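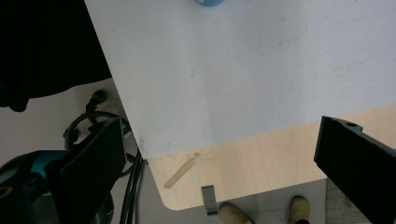 Joris Segers objects that a gripper comparison is mostly a comparison of whoever set the thresholds, and that the hardware gets the credit or the blame afterwards. He wrote this in reply to last term's handout, and I have left it at the top of this one since I mostly agree with him. Keep it in mind when you read your own results.

Week 6: Comparing parallel grippers on flat and thin objects

Reading before the session: the Verent data sheet and the two pages on contact in the course reader. Skip the Verent brochure. It says "handles any surface" and gives no list of surfaces.

What we are comparing

Two finger sets on the same hand-held tool. Set A is the flat black plates that come with the Verent. Set B is the Kuipers pair, which has a softer face and costs a good deal more. The maker's claim is that set B picks up thin material from a tabletop more reliably. That may be true. The claim comes with a success rate and no description of the table, the material or the person holding the tool, so treat it as advertising until you have your own numbers.

Why flat objects are a hard case

A parallel gripper needs two opposing faces to press on. A mug has them. A sheet lying on a table has a top face you can see and a bottom face you can't reach, and its thickness may be less than the error in your finger height. People get around this in three common ways: slide the sheet past the table edge and pinch the overhang, push one edge until the sheet buckles, or pinch at a corner and hope. The first works with almost any finger. If a vendor video shows only the first, it tells you very little about the finger.

A large stiff sheet adds a second problem. Pinch it at a corner and the weight of the rest turns about the grip. Small pads have little to resist that with. Squeezing harder helps up to a point, after which you are testing the sheet.

The Todcombe numbers

You will see these quoted. Todcombe ran 134 attempts and reported set B ahead. Look at the split: 30 of the attempts were with set A and all the rest with set B. The operator did the set A runs first. By the time set B was mounted, the same person had been practicing for an hour. I would expect set A to improve too under those conditions – we don't know, as it was never run again.

Procedure

Work in pairs. One holds the tool, one writes.
Do 11 attempts with A, 11 with B, then 11 with A again.
Change nothing else between blocks, including the person holding the tool.
Decide what counts as a success before you begin, and write it down. "Lifted clear and held while the writer counts to five" is fine. "Good grasp" is not.
Write down drops, slips and attempts you gave up on. Giving up is a failure.
Note which of the three methods you used each time.

About the camera

The wrist camera looks down between the fingers, and students trust it too much. The fingers can hide the part of the object you most need to see, and a view from straight above gives you poor information on height. A pale sheet with few marks on it also gives a tracker little to follow. If you use the Sonard controller, its confidence score will often stay high through all of this. I have not found out what that score measures. Log it if you like, but don't use it as evidence.

Set the Sonard to 3000 for the closing speed in every block. The units are its own and the manual does not convert them.

To hand in

The raw sheet with all three blocks, plus one page of text. Say whether your second A block differs from your first. If it does, say what that leaves of the difference between A and B. "We could not tell them apart" is an acceptable result and will be graded like any other. Hand in on Saturday through the usual page.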